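# News from the Sorting Bench

Hi all, and welcome to the fall update. I promised in March that I'd write one of these every couple of months and, well, it's October 22, 2018 and you can see how that went. I've got plenty to tell you though! 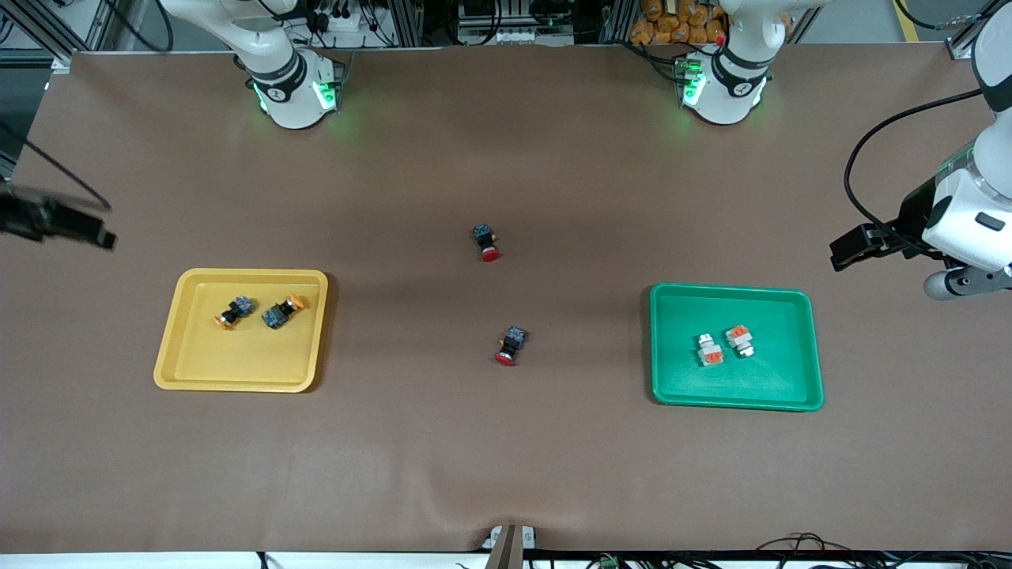 ## Teaching two arms when to leave something alone

Most of you know the Istar project as "the button thing," and fair enough, because we do spend our days on push buttons. The job sounds easy. There's a yellow tray for the orange-capped switches and a green tray for the white-and-orange parts (we call them relays, and please don't write in about it). Two arms work the table, one from each side, and every part should end up in the tray where its own kind lives.

The tricky bit is the red caps. A red-capped emergency-stop style button has a dark body that looks an awful lot like the body on an orange-capped one. If one of those is lying on its side with the cap pointing away from you, even I have to look twice. In our setup the red ones have no tray at all. They belong in the middle, on the brown cover, and the right answer is to leave them there.

You would not believe how hard it is to teach a robot to leave something there.

Our old policy, the one I was so proud of last winter, learned from people steering the arms through the sort by hand. We recorded 600 of those runs. In nearly all of them something got picked up, because that's what sorting is, and so the policy came away thinking that a part on the table is a part that needs grabbing. It would go through the orange ones beautifully and then head straight for a red cap and drop it in the yellow tray with total confidence. I have watched this happen more times than I'd like to admit.

## What we changed

The fix was Denise Mapplebeck's idea, and I argued against it for two weeks, so let me give her proper credit. She wanted us to record runs where the arms do nothing. The person steering brings a gripper in over the table, takes a look, and backs off again. I thought this was a waste of a good afternoon (I may have said so out loud, sorry Denise). We ended up with 80 of these "look and leave" runs, with the red caps turned every which way, and mixed them in with the rest.

The other piece is Cropper, our little image tool. Before an arm commits to a grab, Cropper cuts out a small patch around the part and the policy gets that close-up along with the full table view. It's a very plain trick. The cap is a small spot of color in the big view, and a turned cap is smaller still, so blowing it up gives the network something to chew on.

We tried the two changes separately first. Cropper alone helped with the turned caps but the arms were still grabby. The look-and-leave runs alone made the arms more patient, sometimes too patient, and they'd hover over a perfectly good orange switch as if waiting for permission. Put together, they settled down. In our last test we ran 22 fresh layouts, and a red cap got moved in only 2 of them. Both times the two red buttons had been set down touching each other, so I have a pretty good guess where to look next.

## Things still bugging me

Hovering. It's better, but the left arm still dawdles over the green tray, and I don't know why it's worse on that side. The trays hold different parts, so it could be the parts, or it could be the arm. We're going to swap the trays and find out.

The cover on the table also gets wrinkled, and I suspect the close-ups are picking up on the creases. I smoothed it out before one batch of tests and forgot before another, which is no way to run an experiment. From now on it's on the checklist.

And a few people have asked whether any of this carries over to the Bultura parts, the clear plastic ones. I haven't tried! Cap color won't be much use there, so I'd expect Cropper to need some work first.

Denise is writing up the method for the Claltberg workshop, and I'll send the draft to anyone who wants to pick holes in it. Just reply to this and I'll add you to the list.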